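Trimcombe Travel Evening, talk 2: "Eleven Days on the Slow Boat"
Speaker notes, 13 Sep 2018

Say hello. Thank Joonas Pelkonen for the introduction, whatever he ends up saying. Water within reach.

Start with the night ferry to Suominen. I booked a cabin and got a shelf. Pause. The man on the shelf below ate smoked fish until 2 a.m. and then asked if my reading light was bothering me.

Arrival. Harbor town, one street, founded 1836, and the sign says so four times. Guesthouse up the hill. Mention the stairs. Don't do the stairs joke if the last speaker had one.

Money part, keep it quick. The whole trip came to 3372 dollars for 11 days. People write this number down, so say it twice. The flight was most of it. The rest went on soup.

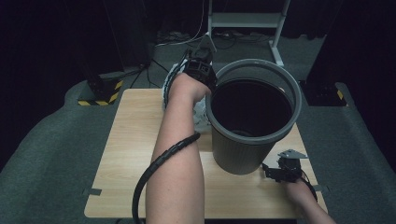
Next, the bus to Mirero. The timetable is more of a mood. We left when the driver finished his coffee, and he was a man who respected coffee. Three hours, one stop, a bakery with one kind of bun. Buy two buns. I bought one and thought about it all the way over the pass.

The pass is 2084 meters. My ears popped, the chips popped, the woman beside me slept through both. Ask who gets carsick. Wait for hands. Tell them to sit on the left.

Flastska: I planned one night and stayed four. Lake too cold to swim in, so of course I told everyone at breakfast I would. Lasted as long as it takes to say a short word. Witold Zawadzka, who ran the boat hire, handed me a towel before I went in. Slow down here, it gets a laugh.

If running late, skip the museum. If running early, also skip the museum.

Practical bits: go in June, bring cash, pack a real sweater. The ferry office shuts for lunch and lunch is long.

Questions. Somebody will ask about the food. Answer: soup.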